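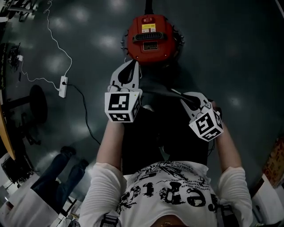 Handling black fabric with a pair of hand-held grippers, vacuum cleaner nearby.

Attending a gripper demonstration with a school group – what should be arranged beforehand?

Posted by Turkach Library Programs

Our branch has been invited to bring a group of secondary students to the Grodell open day in January. The program lists a session in which visitors put on shoulder straps, take a gripper in each hand and handle cloth and other household items. We would be bringing 19 students and four adults. The organisers have sent a map and a start time but very little else. We would appreciate advice from anyone who has attended on the following points: whether the whole group may take part, what students should wear, and whether the floor area is suitable for a student who uses a walking frame.

Wubit Gashaw

I accompanied a group from Wolde to the previous open day and can answer most of this.

Participation is by turn. Our group was divided into fours, and each student had enough time to complete one task with the fabric. The remaining students watched or were taken through to the display room. It would be advisable to ask the organisers for a written rotation, as ours was settled at the door and the last students were hurried.

Clothing should be close-fitting at the shoulder so that the straps sit flat. Long sleeves are acceptable. Students with long hair were asked to tie it back. Please note that the marker cubes at the base of the grippers must remain uncovered, and loose cuffs tend to fall across them.

With regard to access, the entrance and corridor are level. The demonstration floor is dark and quite glossy, and there are power leads and a power strip at floor level, with stools and other equipment close by. I would recommend contacting the organisers in advance and requesting that a clear path be kept on one side. They were accommodating when we asked for a seated turn – the student worked from a chair without difficulty.

Handling black cloth is harder than it looks. Students should be told to pinch a fold first and lift second.

dr_port_parent

Check the parking. Drarerport side is closed before 9 a.m. and the bus had to go round twice. My son enjoyed the grippers but said the wait was long. Bring lunch, the kiosk only takes cards.

Hallam Street Outreach

Further to the answer above, visiting groups may also need to confirm their insurance arrangements. Our council required a certificate before it would approve the excursion, and the application took 4 weeks to process. The organisers supplied their own risk assessment on request. It covers the demonstration floor and the display room but does not extend to the car park.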